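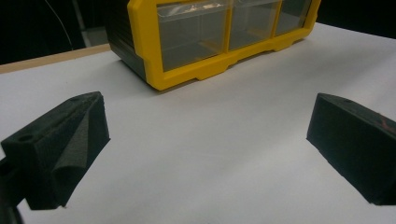

Small Business Operations

Yearly Business Checkup: Inspection Checklist With Comments

Prepared by Chiyo Ebihara for owners of shops, studios and service firms with 15 or fewer staff

Use this list once a year. January works for most owners, when the books are being closed anyway. Mark each item OK, FIX or N/A and write the date you plan to deal with every FIX. The comments under the items come from checkups I have done with clients, mainly in Kinard and Brurkeck.

Do the checkup with the paperwork in front of you. Owners who answer from memory tend to mark OK on things they last looked at three years ago.

Section A. Offer and customers

A1. The list of services or products matches what you sell today.
Comment: Compare the website, the printed price list and the last three months of invoices. One Brurkeck client had 641 items in the price file and had sold 142 of them in the past year. The rest were still being repriced by hand every spring. Cutting the file took two afternoons.

A2. You know which five customers bring in the most money.
Comment: Pull this from the invoices. If one customer is more than a third of your sales, mark FIX even if the relationship is good. Write down what you would do in the first month without them.

A3. You have asked at least a few customers why they left.
Comment: A short phone call gets better answers than a survey form. Do not try to win them back on the same call. Take notes and thank them.

A4. Complaints are written down in one place.
Comment: A notebook is fine. A shared inbox is fine. Sticky notes on the register are a FIX.

A5. Something in the offer has been tested in the past year.
Comment: A new opening hour counts. So does a smaller package or a different deposit. Write down what you tried, how long it ran and what you decided. If you stopped a test early, say so, or someone will suggest the same thing next year and you will have no record to look at.

Section B. Prices and cash

B1. Prices have been reviewed against current costs.
Comment: Reviewed does not have to mean raised. Include card fees, packaging, fuel and your own hours. Many owners leave out their own hours.

B2. You know your break-even figure for a month.
Comment: It should be one number on one line. If you need to open a spreadsheet and think, mark FIX. Rent, payroll, loan payments, insurance and software go in first.

B3. Cash on hand covers at least two slow months.
Comment: Use the worst two months from your own records. Seasonal businesses may need more. A credit line is not cash on hand. List it separately.

B4. Unpaid invoices over 30 days have a name next to them.
Comment: The name is the person in your business who will call. At one Kinard firm both partners believed the other was calling, and the oldest invoice had been sitting since the summer before.

B5. Subscriptions and automatic payments have been read line by line.
Comment: Take the bank statement and a pen. Cross out anything you cannot explain and look it up before the next billing date. Check for seats paid for people who no longer work there.

B6. Business and personal spending are separate.
Comment: If you mark FIX, talk to your accountant before you start moving money around.

Section C. People

C1. Every regular task has a main person and a backup.
Comment: Make a two-column list. In small firms the owner's name usually fills most of the first column and the second column is blank. Start with payroll, ordering and opening up in the morning.

C2. Job descriptions match what people do.
Comment: Ask each person to write down their own week before you show them the old description. Pay attention to tasks that appear on two people's lists.

C3. Staff heard about the last big change before customers did.
Comment: I added this one after a client changed its booking hours on the website at 9 a.m. and the front desk learned about it from a caller. The new hours were sensible. It still took weeks for the desk to stop being annoyed.

C4. Each person has had a one-on-one talk this year.
Comment: Half an hour, door closed, phone away. Ask what slows them down. Ask what they would stop doing if they could. Write down anything you agreed to and give them a copy.

C5. The owner has taken time off.
Comment: At least one full week, with someone else making the daily decisions. List every question that had to be sent to you during that week. That list tells you which instructions are missing. If no week was taken, mark FIX and pick the dates now.

Section D. Tools and records

D1. There is a current list of accounts and who can log in.
Comment: Include the domain name, the bank, the booking system and any social media pages. Remove former staff the same day they leave. Do not keep passwords on the list itself.

D2. Backups have been opened and checked.
Comment: Restore one file and read it. A message saying the backup completed is not enough for an OK here.

D3. Paper records are sorted and labeled.
Comment: Ask your accountant how long to keep each type. Put the discard month on the outside of the box. Anything with customer details gets shredded.

D4. The software you pay for is the software people use.
Comment: Walk around and look. One owner had moved the whole team to a new scheduling program and was pleased with it. Two people were still keeping the old sheet on the side and copying it over at the end of the day. They had a good reason, too: the new program could not show split shifts. It was fixed with one setting once someone asked.

D5. Instructions for daily tasks are written down.
Comment: One page per task. Have someone who does not do the job follow the page, and correct it where they get stuck.

Section E. Suppliers and contracts

E1. Contract end dates are on a calendar.
Comment: Put the notice date on the calendar as well. The notice date is the one people miss, and then the contract renews for another year.

E2. There is a second source for anything you cannot work without.
Comment: You do not have to buy from them. Have the phone number, the prices and an account opened if they require one. Ask about lead times.

E3. Insurance matches the business as it is now.
Comment: Call the agent if you have added staff, a vehicle, a second location, delivery or online sales. Read the exclusions page. Ask for answers in writing.

E4. The lease has been read this year.
Comment: Look for who pays for repairs, when rent goes up and what happens if you want to leave early. It is dull reading, and you should still do it.

Section F. Planned changes

F1. Each planned change is written in one or two sentences.
Comment: If it takes a page, it is probably several changes. Split them up.

F2. Each change has a person, a start month and a stop point.
Comment: The stop point is the result that would make you drop it. Set it before you start. It is hard to be fair about it once you have spent money.

F3. No more than three changes are open at once.
Comment: Owners argue with me about this one. The busiest list I have seen had about 100 ideas on it, all marked urgent, and four had been started. Keep the long list somewhere, but work from the short one.

F4. Last year's changes have been looked at again.
Comment: Mark each one kept, dropped or unfinished. Unfinished ones either go on this year's short list or get crossed off.

F5. You have decided what will stay the same.
Comment: Write down two or three things customers count on and leave them alone this year. Tell the staff what they are.

Scoring

There is no point total. Count only the items marked FIX in Sections B and E and do those first, as they are the ones most likely to cost money while you wait. Items in Sections A, C and D can be spread over the year. Section F should be filled in last.

Sign-off

Business name:
Checked by:
Second reader:
Items marked FIX:
Month of next checkup:

Keep the signed copy with last year's. The second reader should be someone who works in the business and did not fill in the list.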